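厨房小物收纳：筷子勺子再也不打架

最近迷上了收拾厨房抽屉，越收越上瘾！把这阵子试下来觉得好用的办法都记在这儿，大家挑着用就好。

一、先全部倒出来
别舍不得费这点功夫，抽屉里的东西一件不留，统统摆到桌上。我家那个抽屉一倒，居然翻出11个封口夹，还有一把找了大半年的削皮刀，高兴坏了！抽屉底顺手用温水加一点小苏打擦一遍，敞着晾干再往回放。

二、筷子要竖着放
筷子洗完头朝上插进沥水筒，筒底一定要有孔。木筷竹筷泡在水里最容易发霉，洗好马上甩干，放到通风的窗边。发黑、开裂、有酸味的就别留了，换新的吃饭都香！

三、落单的筷子别急着扔
单根的筷子用处可多啦：搅面糊、给花盆松土、裹上布擦瓶口和窗槽，都特别顺手。我在水槽下面专门留了个旧罐子装它们，和吃饭用的分开。

四、分格盒量好再买
抽屉的长、宽、高都要量，尤其是高度，差2毫米就关不上（血泪教训）。手边有鞋盒、牙膏盒的，剪一剪先摆几天，顺手了再换正式的，一分钱不浪费！

五、按用的次数排位置
天天用的放最外面，过年才用的往里塞。小东西摊在浅色桌面上分类特别清楚，少了哪根一眼就看见。

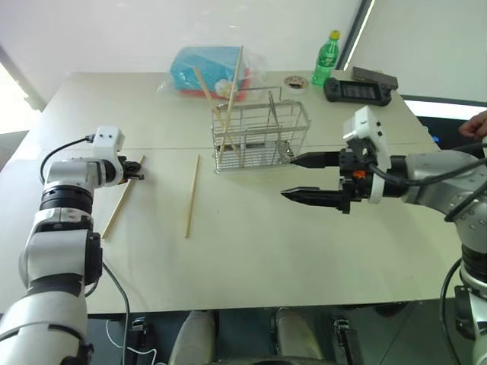

六、调料瓶贴上开封月份
撕一小截纸胶带，写上“5月”就够了，贴在瓶底或者瓶盖都行。花椒、辣椒粉这类东西放久了香味就跑，贴了标签以后我家用得快多了，炒菜也更香！

七、抹布挂起来
叠着放的抹布永远干不透。柜门内侧粘两个挂钩，一块擦桌子，一块擦灶台，颜色分开，家里人也不会拿错。挂钩粘好先空着放一晚，第二天再挂东西，会牢很多。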